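## 4. Preparar la cama y extender la manta

Esta sección vale para las camas de los apartamentos Soveo con manta estampada. Antes de empezar, compruebe que la funda del colchón está puesta y que la persiana está subida, pues con poca luz las arrugas no se ven.

1. Retire la ropa personal que haya sobre la cama. No la guarde en el armario: déjela en la silla, doblada una sola vez.
2. Tire de la bajera por las 2 esquinas de los pies hasta que quede lisa.
3. Despliegue la manta desde el centro hacia los lados. El dibujo no tiene arriba ni abajo, así que puede colocarse en cualquiera de los dos sentidos.
4. Para corregir una arruga, pellizque un pliegue pequeño de tela, levántelo un poco y llévelo hacia el borde más cercano. 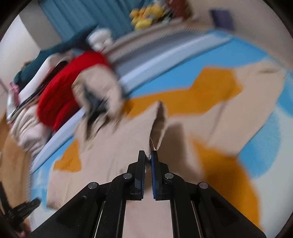 *Figura 4. Pliegue tomado en una zona beige de la manta. A la izquierda, ropa pendiente de retirar.*

5. Suelte el pliegue y alise con la palma abierta. Repita donde haga falta.
6. Iguale la caída de la manta a ambos lados. Debe tapar el borde del colchón sin tocar el suelo.

> **Precaución:** no tire de la manta mientras haya prendas encima. Los botones y las cremalleras pueden enganchar el tejido.

**Nota.** Las prendas de punto se doblan, no se cuelgan. Si encuentra una manchada, apártela y avise a Lamai Boonyarit antes de lavarla.

### 4.1 Lavado de la manta

- Programa delicado, 30 grados, centrifugado a 700 revoluciones.
- Sin suavizante ni lejía.
- Secar en horizontal y a la sombra.

Las mantas de repuesto están en el armario del pasillo, balda inferior. Anote el cambio en la hoja de la puerta y siga con la sección 5 (almohadas y cojines).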